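Search news releases Enter keyword Go

Print this release
E-mail this release

DROREX TEXTILE CARE DIVISION – see DRORKEX

Drorkex Issues Dovik Handling Guide for Knit Garments
Document covers sorting, drying, folding and storage of ribbed, jersey and fleece fabrics

3/29/07 – Drorkex, a supplier of procedures and training to commercial laundries, today released the Dovik Handling Guide, a 33-page working document for laundries, uniform rooms and garment storage operations that process knit fabrics. The guide is available to existing customers at no charge and to other operations by written request.

Dovik applies to knit garments after they leave the washer. It does not cover wash chemistry, water temperature or stain treatment, which remain in the separate Drorkex wash tables. The new guide begins at extraction and ends when the garment is placed on a shelf or in a shipping carton.

Knit fabric is built from loops and moves in more than one direction under load. A woven shirt that is lifted by one sleeve will usually return to its shape on the press. A knit sweatshirt lifted the same way while it is heavy with water may keep a longer sleeve, a twisted side seam or a wavy hem. Most of the procedures in Dovik are concerned with how the garment is supported while it is being moved, turned or stacked.

"The written instructions in most laundries are for sheets, towels and woven uniforms," said Lindalva Damasceno, manager of procedures at Drorkex. "Knits get whatever instruction is left over. We wanted one document that an operator could keep at the folding station and that gave the same answer on every shift."

Scope

The guide divides knit goods into six handling groups by fabric structure and weight. Fiber content is recorded but does not decide the group. The groups are light jersey, heavy jersey, rib, fleece-backed knit, open knit and mixed construction. Mixed construction includes any garment in which a body panel and a cuff, collar or waistband would fall into different groups if judged separately.

For mixed garments the operator follows the group of the body panel for drying and the group of the band for folding. A sweatshirt with a jersey body and a rib cuff is dried as jersey. Its cuffs are then laid flat without stretching, under the rib procedure.

Dark and light garments are separated before group sorting. Dark knits shed visible lint onto light fleece, and light fleece sheds onto dark rib in greater quantity. The guide calls for the table to be wiped between dark and light lots. Where two tables are available, one is to be assigned to each.

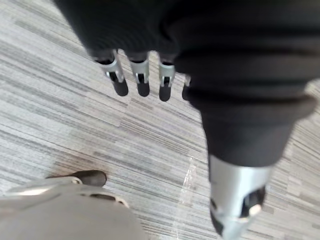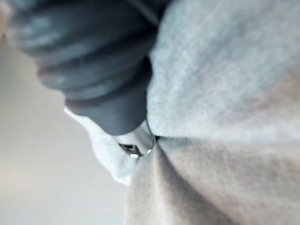
Knit fabrics: ribbed black (first picture) and soft light gray (second picture).

Lifting and turning

Section 2 of the guide describes lifting. Damp knits are to be gathered from beneath, with the body of the garment supported along its width. Lifting by the cuff, collar or hem is not permitted for any group. Dry knits in the light jersey and rib groups may be lifted at the shoulder seams.

Sleeves are turned right side out before drying. The operator reaches through the sleeve from the body opening, takes the fabric a short distance above the cuff and draws it back. The cuff itself is not used as a handle. If the sleeve has rolled or bunched, the roll is opened by hand on the table. Shaking the garment to release a bunched sleeve is listed among the practices to be discontinued, as it places the whole weight of the body panel on the shoulder seam.

Pinching is treated separately. A small amount of fabric held tightly at one point will pucker, and in heavy fleece the mark can still be visible after folding. Dovik specifies a broad hold taken across a fold of fabric wherever the garment permits it. Where a point hold cannot be avoided, it is to be placed at a seam allowance on the inside of the garment.

Drying

Rib and open knit garments are dried flat. Jersey and fleece-backed knits may be tumbled at the low setting and removed while slightly damp at the seams, then finished flat. The guide gives no fixed drying times. Load size, drum volume and room humidity differ too much among customer sites for a single table to be of use, and each site is asked to fill in its own times on the blank form supplied at the back of the document.

Flat drying surfaces must be open from below. Solid shelving may be used for the final finishing stage only. Garments are laid with the front panel down, sleeves extended at a slight angle from the body – never folded across the chest while damp.

Folding and storage

The folding procedure uses seven steps for long-sleeved garments. The same sequence is followed for all six groups, with the differences confined to how the bands are laid and how high the finished goods may be stacked.

1. Lay the garment front down on a clean table.
2. Smooth the body panel outward from the center with the flat of the hand.
3. Align the side seams. Do not pull the hem to correct a twist; return to step 2.
4. Fold one side to the center line and lay the sleeve along the fold.
5. Repeat for the other side.
6. Lay the cuffs flat within the outline of the body.
7. Fold the hem to the collar and turn the garment over.

Fleece-backed garments are stacked with alternate collars reversed to keep the stack level. Rib garments are stored in shallow stacks, folded edge outward. Open knits are not hung at any stage. Hangers are allowed for light jersey when the garment will ship the same day.

Brushing and lint removal are carried out before the first fold. Operators are to brush in one direction along the rib or along the wale of the fabric. Adhesive rollers are acceptable on jersey and rib but are not recommended for brushed fleece surfaces, where repeated use raises the pile unevenly.

Site trial

A draft of the guide was tested at Gulyás, a contract laundry that processes staff clothing and rental knitwear. The trial lot consisted of 124 garments, all of them long-sleeved and drawn from regular work. Each garment was measured at the sleeve, body length and hem before washing and again after folding. Measurements were entered on the form now included in the published guide.

Edit Somogyi, finishing supervisor at Gulyás, oversaw the trial and marked corrections in the draft. Her changes included moving sleeve turning ahead of drying for all groups and removing a step that required operators to button or zip garments before flat drying.

"The first draft had us closing every zipper on the table, and the zipper line came out rippled on the heavier pieces," Somogyi said. "We close them after finishing now. The sorting pages needed very little correction. The page we use most is the one on mixed garments, and that is the one I asked to have printed larger."

The page on mixed construction is supplied as a separate wall sheet in the released version.

Recording of results

Each site using Dovik is asked to keep a simple log of garments returned for reshaping. The log has columns for handling group, color lot, location of the fault and the stage at which it was noticed. Operators are not asked to assign a cause. Drorkex will accept copies of completed logs and use them in preparing revisions.

The first revision is scheduled for May. It is expected to add entries for children's sizes and for garments with attached hoods, both of which were left out of the present edition. Hooded garments are to be folded under the existing seven steps in the meantime, with the hood laid flat over the back panel after step 5.

Related materials

Customers using the Nuvik shelf labeling system can apply the Dovik handling groups to their current labels without reprinting. Group letters are entered in the blank field at the lower right of the Nuvik label. A conversion list is supplied on the last page of the guide. Operations that label by garment type alone will need to add the group letter at receiving.

Training sheets for new operators are in preparation. Until they are released, Drorkex recommends that supervisors demonstrate lifting and sleeve turning with one dark rib garment and one light fleece garment, as faults in handling are easy to see on these two fabrics when they are laid out under even light.

Availability

The Dovik Handling Guide is supplied in printed form, hole-punched for standard binders, with the wall sheet and measurement form enclosed. Additional wall sheets may be ordered in either of two sizes. Requests should state the name of the operation, the mailing address and the number of folding stations.

Contact: Lindalva Damasceno, Procedures, Drorkex

Print this release
E-mail this release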